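Druveo bench trials

The Druveo bench trials are a series of comparative tests of parallel grippers and wrist cameras for small robot arms used in kitchens. They were set up by the engineer Sudheer Chowdary at the Pisharody workshop and are run on a single arm of the Isa type, so that differences in the results can be traced to the gripper, the finger pads or the camera. The first set of results was released in February 2024.

Background

Before the trials, grippers for household work were mostly compared on wooden blocks and plastic cubes. These objects are easy to hold and tell the user little about how a gripper will behave on glazed dishes, which are smooth and curved. Chowdary proposed a fixed list of everyday tableware instead, together with a written procedure that other workshops could follow on their own equipment.

Method

Each gripper is mounted on the same wrist plate and tested with the same controller settings. The task is to take hold of a dish by its wall, lift it clear of its neighbors, and place it on a marked spot. A full run consists of 500 attempts. An attempt counts as a success when the dish reaches the spot without being dropped and without striking another dish hard enough to trip the force limit. The heaviest dish on the list weighs 315 grams.

Bowls are treated as a separate class. One finger must pass inside the bowl while the other stays outside, and the two surfaces they meet are not parallel. Stacked bowls are harder still, as the space between rims is narrow and the fingers must be thin enough to enter it.

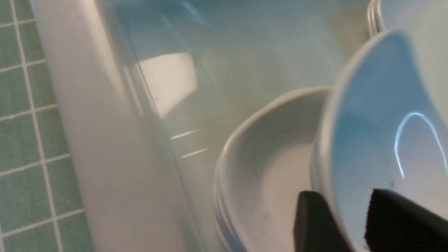 A tilted white bowl held between two black gripper fingers beside a stack of bowls, seen from the wrist camera.

Finger pads

Two pad types were compared in the first set: a plain rubber pad and a softer pad with a textured face. The textured pad held glazed bowls more securely and reached a success rate of 95 percent on single bowls. The plain pad did nearly as well on flat plates but let bowls turn in the grip. Pads are replaced after every full run.

Cameras

The wrist camera is judged on whether the rim of a dish can be found in its picture. Shiny glazes and cloudy plastic are the main sources of error — a bright reflection may be read as an edge, and a rim behind a translucent wall may be missed. The Ilarel camera, added to the trials in March, was tested with its automatic exposure both on and off. Fixed exposure gave steadier results on white dishes.

Limits

The trials do not cover cutlery, glassware or dishes with handles. Gripper wear over long periods is also outside their scope, and results from other arms are listed separately.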